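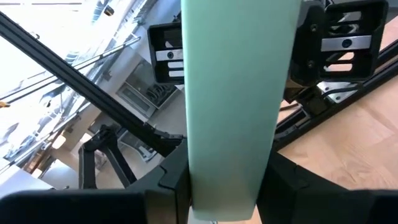 工单 2081：浅绿色印出来发灰发蓝，更新之后开始出现。受影响的是二号数码印刷机，经 Benel 输出，纸张为 Stusten 哑面。深色、饱和色基本正常，肤色略冷，浅绿最明显。判断时请看浅色面上的过渡：薄荷绿的哑光表面，长边是圆的，右侧受光的地方比中间略浅一点，这种很轻的变化在屏幕上看得清楚，在我们现在的印张上整片是平的，颜色也从绿偏到了灰蓝。

提交人：Njål Lundgren（Venthorpe 印前）
处理人：Siv Åberg（输出系统支持）
优先级：高
状态：已解决，留观察项一条
关联任务：Mạc 产品目录，胶装，内文 74 页，印数 750 册

提交人填写的问题描述

Mạc 的目录五月开印。打样是在系统更新之前做的，客户签过字，签样在我手里。更新之后我用同一个 PDF 重新输出内文，第 17 页的浅绿底色和签样对不上，放在一起不用看灯箱就能看出来。签样是偏暖的浅绿，新印张像水泥灰里加了一点蓝。封面走的是另一种纸，没有问题。

已经做过的：重启印刷机；重启 Benel 服务；换了一包同批次的纸；跑了机器自带的清洁。都没有变化。文件没有动过，我对比过修改时间和文件大小，和签样时存档的那份一致。

影响：内文不能开印，装订那边的排期还能往后挪一天，再晚就要和客户说了。

处理记录

09:10 Siv Åberg
收到。先请提供以下内容：
一、输出队列的名称，以及更新前用的是不是同一个队列。
二、任务单的完整导出，包括纸张、校准、输出特性文件、渲染意图、黑色处理几项。
三、机器自检页一张，用同一种纸打。
四、签样那次的任务单，如果历史记录里还有。
暂时不要重新校准。校准会把现在的状态盖掉，后面就没法比较了。

09:35 Njål Lundgren
队列名没变，叫“内文哑面”。自检页打了，四色的实地都正常，没有条纹，没有漏白。任务单附上。签样那次的任务单历史记录里查不到，更新以后历史清空了。我们自己有一份纸质的作业卡，上面写了纸张和队列，没写别的。

09:50 Siv Åberg
看过任务单，有几处要确认。
输出特性文件是哑面那一份，名字对。渲染意图是相对色度，黑点补偿打开，和你们平时的设置一致。校准一栏显示“有效”，但是没有显示校准日期，正常情况下名称后面应该跟着日期。
自检页是机器内部生成的，不经过 Benel，所以它正常只能说明机器硬件这一侧大体没事，不能说明队列没事。
请打一张四色阶调梯尺，从 Benel 发，用“内文哑面”队列，不要勾选跳过校准。文件在共享目录的测试文件夹里，文件名以梯尺开头。

10:20 Njål Lundgren
打了。黄色梯尺前两格是空的，第三格勉强看得见。青色第一格是空的，第二格开始有。品红和黑都从第一格就有。梯尺的头几格是 2%、4%、6%、8%、10% 这样往上走。

10:30 Siv Åberg
这和你描述的现象对得上。浅绿主要靠低网点的青和黄，黄的低端丢了，颜色就往青蓝走，再加上少量黑还在，看起来就发灰。深色不受影响，因为曲线在中间调以上差别很小。
高光过渡变平也是同一个原因。原稿里浅一点和更浅一点的两块，都落在丢网点的区间里，印出来就成了一样的。
下一步要弄清低端是在哪里丢的。可能的位置有三个：队列的校准曲线、机器端的纸张设置、网点的最小点限制。请再打同一张梯尺，这次勾选跳过校准，其他都不动。

10:55 Njål Lundgren
跳过校准以后，黄色从第一格就有，青色也是。整体比平时重，暗部糊在一起，这个我知道是没校准的样子。但是高光确实回来了。

11:05 Siv Åberg
那就是校准曲线。机器端和最小点限制可以先放下。
请打开队列属性，进纸张目录，看 Stusten 哑面这一条下面挂的校准集名称，截全称发给我，不要只看队列首页那一行，首页显示的是简称。

11:25 Njål Lundgren
首页写“哑面”。点进去以后全称是“光面_旧机_哑面副本”。这个名字我没见过。纸张目录里还有一条“Stusten 哑面 (1)”，下面挂的才是我们三个月前做的那份，日期也在。

11:40 Siv Åberg
原因基本清楚了。更新时纸张目录做了一次合并，两条同名的记录，导入程序保留了先建的那一条，后建的加了括号和编号。先建的那一条是从旧机器上的光面纸复制出来的，曲线是给光面纸用的，高光压得很低。队列按名称去找纸张，于是接到了旧的那一条。
名称一样，所以任务单上看不出差别。没有显示日期，是因为旧记录里那个字段是空的。
先不要删除任何一条。请按下面的顺序做：

1. 暂停“内文哑面”队列，确认队列里没有正在处理的任务。
2. 导出整个纸张目录，存到共享目录，文件名写明是更新后、修改前。
3. 把旧的那一条改名为“停用 光面旧机 勿用”。
4. 把“Stusten 哑面 (1)”改回“Stusten 哑面”。
5. 打开队列属性，重新选择一次纸张，保存。只改名不重选的话，队列里还留着旧的引用。
6. 重新启动 Benel 的输出服务，整台服务器不用重启。
7. 恢复队列，打梯尺。

12:15 Njål Lundgren
第五步卡住了。重新选择纸张以后点保存，提示“纸张正在使用中”。队列是暂停的，里面没有任务。

12:25 Siv Åberg
看一下保留任务那一栏，不是等待任务。以前处理过、打完后保留下来的任务也会占用纸张记录。

12:35 Njål Lundgren
保留栏里有很多，都是今年的。能不能只移走用这种纸的？这些任务我们有时候要补印，不想全删。

12:45 Siv Åberg
可以。按纸张一列排序，选中 Stusten 哑面的，归档到硬盘，不要用删除。归档时只存原始文件和任务设置，不要存光栅数据。光栅数据是用错误的曲线处理出来的，以后如果有人直接调出来补印，颜色还会是错的。更新前处理的那些光栅数据是对的，但是混在一起不好分，统一不存，补印时重新处理。

13:50 Njål Lundgren
归档完了，保存成功，服务重启过。任务单上校准后面现在有日期了。梯尺重新打了：黄色第一格很淡但是有，青色第一格也有，品红和黑没变化。

第 17 页也打了。绿色回来了，和签样放在一起看，很接近。不过比签样稍微浅一点，暗部也稍微松一点。

14:05 Siv Åberg
校准是三个月前的，机器状态会变，有一点偏差是正常的。现在可以校准了。校准之前请确认：
机器开机并连续运行过半小时以上；
纸张在机房里放过一夜，不要用刚拆的；
测量仪在白板上做过归零，白板玻璃擦干净；
校准目标选“沿用原目标”，不要新建目标。新建目标会让特性文件和校准脱开，颜色会整体变掉。
测量两遍，取平均。

14:10 Njål Lundgren
纸是早上拆的，同批次还有一包上周拆开放在架子上，用那包可以吗？

14:15 Siv Åberg
用架子上的那包。最上面几张不要，可能沾灰，也可能见光发黄。

15:20 Njål Lundgren
校准完成，两遍测量软件都显示通过。重新打第 17 页、封二后面的第一页、还有两页人像。第 17 页和签样一致，我和机长都看过，在灯箱下看的。人像也正常了。

有一个新情况。内文里有两个跨页，浅绿色的渐变底上叠了图片，图片带投影。图片周围能看到一个方框，框里的绿和框外的绿不一样，框里稍微脏一点。这两个跨页在签样里没有方框。早上没有注意到，因为早上整个底色都是灰的。

15:35 Siv Åberg
这是另一个问题，但是很可能也是更新带来的，放在这张工单里一起处理。
投影是透明效果，方框的范围就是透明组的范围。组里面的颜色先转换到混合空间再输出，组外面的直接转换，两条路走的特性文件不一样，就会出现边界。
请检查队列的颜色设置里“设备四色使用嵌入的特性文件”这一项，现在是开还是关。另外请用印前软件查一下页面的混合空间。

15:55 Njål Lundgren
那一项现在是关的。更新前是什么，我没有记录，我印象里一直是开的，但是不敢肯定。页面的混合空间是四色，带一个标准哑面的特性文件。图片是 RGB，底色渐变是四色，也带同一个标准哑面的特性文件。

16:05 Siv Åberg
那么现在的情况是这样：透明组里的底色按混合空间的特性文件走，转换到你们的输出特性文件；组外的底色因为嵌入的文件被忽略，按队列默认的四色来源走，而更新后队列默认的四色来源是光面标准。两边来源不同，所以有边界。
处理办法有两种。打开那个选项，让组外也用嵌入的文件。或者把队列默认的四色来源改成哑面标准。
对这份文件，两种办法的结果应该相同。我建议两项都改。只改选项的话，没有嵌入特性文件的来稿仍然会按光面处理，在哑面纸上会偏。
改完以后先打有方框的两个跨页，再打第 17 页。第 17 页的底色也是四色，来源改变后它也会跟着变一点，要重新和签样对。

16:40 Njål Lundgren
两项都改了。方框没有了，两个跨页都没有，用放大镜看投影边缘也是连续的。第 17 页和改之前相比，绿色略暖了一点，和签样放在一起比刚才更接近。刚才我说一致，现在看刚才还是差一点点，当时没看出来。

16:50 Siv Åberg
好。请量三个点给我：纸白、第 17 页底色、签样第 17 页底色。量底色时避开文字，背后垫同一种白卡，签样和新印张垫的数量要一样。

17:05 Njål Lundgren
量了。新印张和签样底色的差值小于我们平时的内控线，纸白也在线内。数值已经填在附件表格里，测量条件写在第一行。

17:10 Siv Åberg
表格收到，没有问题。可以开印。开印前请用实际队列出完整的一册，不要只挑几页，翻一遍再往下走。内文有多少页就翻多少页，重点看浅色底和带投影的地方。

后续，第二天

08:40 Njål Lundgren
昨晚出了一册，74 页都翻过。一处问题，和颜色无关：倒数第二页的页码在切口位置太靠边，是文件里就这样，签样里也是这样，客户签过，不改。颜色没有问题。750 册内文现在在印，每隔一段时间抽一张和第一册比。

11:30 Njål Lundgren
印到一半，抽的几张都稳定。黄色没有再丢。

15:10 Njål Lundgren
内文全部印完，转装订。封面之前就印好了，不受影响。签样和首册一起放回作业袋。

15:30 Siv Åberg
工单转为已解决。下面是给同类问题用的整理，放进知识库时标题用“更新后浅色偏灰、高光丢失”。

现象
浅绿、浅黄、浅肤色发灰或发蓝，深色正常。浅色面上的明暗过渡变平。机器自检页正常。任务单上的纸张、特性文件名称都对，校准显示有效但没有日期。

直接原因
纸张目录合并后出现同名记录，队列引用了旧的那一条，旧记录挂的是光面纸的校准曲线。

附带原因
更新把队列的默认四色来源恢复成光面标准，并且关闭了使用嵌入特性文件的选项。带透明效果的页面因此出现方框。

快速判断
从输出软件发阶调梯尺，一张带校准，一张跳过校准。只有带校准的那张丢低端，问题就在校准曲线上。两张都丢，查机器端的纸张设置和最小点限制。两张都不丢，查文件和颜色转换。

处理
导出目录备份；改名；队列重新选择纸张；归档占用该纸张的保留任务，不存光栅数据；重启输出服务；打梯尺确认；再校准；最后核对颜色来源的两项设置。

不要做的
没有找到原因之前不要校准。用错误的目标校准一次，梯尺可能看上去变好，软件也会显示通过，但是特性文件和曲线不再配套，后面更难查。
不要在文件里手工加黄。有人以前这样处理过一次偏色，后来补印时曲线已经改回来，那一页就偏黄了。

观察项
一号机的队列也经过同一次更新。目前一号机只走光面纸，默认来源恰好是光面标准，所以没有表现出来。纸张目录里有没有带括号编号的记录，请 Venthorpe 这边查一下。

16:20 Njål Lundgren
一号机查过了，有两条带括号的，一条是信封，一条是不干胶。信封那条两边挂的校准是同一份，我把多余的改了停用。不干胶那条两份不一样，日期新的那份在带括号的记录下面，和二号机的情况一样。不干胶最近没有活，还没有印错过东西。已经按上面的步骤改了，梯尺明天打。

16:30 Siv Åberg
不干胶那条打完梯尺请把结果写在这张工单下面，不用另开。作业卡上建议加两栏，校准日期和四色来源，以后历史记录清空了也能查。

第三天

10:15 Njål Lundgren
不干胶梯尺打完，低端都在。作业卡新版已经改好，两栏加在纸张那一行后面，旧卡用完为止，用旧卡的写在备注里。

10:25 Siv Åberg
收到，观察项保留到下一次更新，其余关闭。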